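Search this site Search
Reading time: 5 minutes

Office Networks for Beginners
Handout 2: Addresses, names and what goes wrong between them

Last week we spoke about cables and frames. Today we go one level higher. Please read this handout before the practice hour, and bring your own notes on subnets.

1. Two kinds of address

Each network card has a hardware address, given to it by the maker. A switch learns these addresses by listening. When a message comes in on a port, the switch writes down which address sent it, and from then on it knows where to send the answer. If it does not know the address yet, it sends the message to all the other ports in the same network.

The IP address is different. It is given by the person who plans the network, or by a DHCP server, and it can change when the computer moves to another network. Students often mix the two in the written work, so please be careful with the words.

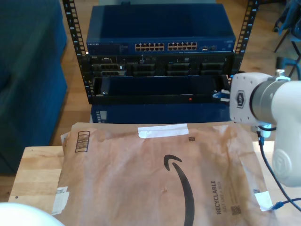
Mostafa Shawky asked whether a switch must have an IP address of its own to do its work, and the answer is no. It can forward messages without one. We give it an address only when we want to reach its settings page from our desk.

2. Leases

A DHCP server does not give an address forever. It lends it for a time, and this is called the lease. At half of the lease time the computer asks to keep the same address. In our practice network, Dinsa, the lease is 20 minutes, so that you can watch the renewal during the class. In a normal office it would be much longer.

Printers and servers should keep one fixed address. You can set it on the device itself, or you can reserve it in the DHCP server. I prefer the second way, for then all the addresses are written in one place.

3. Names

People do not remember numbers well, and so we have DNS. When a page does not open, first find out which part has failed. An error 404 tells you that the name was found and the web server answered, but it does not have this page. Do not look for a cable fault in this case.

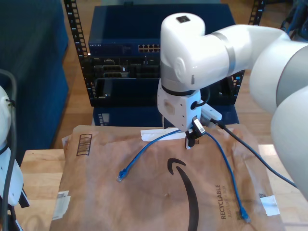

Fig. 2. Ethernet plug.

4. Homework

Draw the address plan for Judley, a small office with 5 desks and one printer. Write which addresses are fixed and which are lent. Then explain in your own words what happens when two computers have the same IP address.

Send it to Zdeňka Hubáček by Thursday, April 4, 2019. Work in pairs is allowed, but both names must be on the first page.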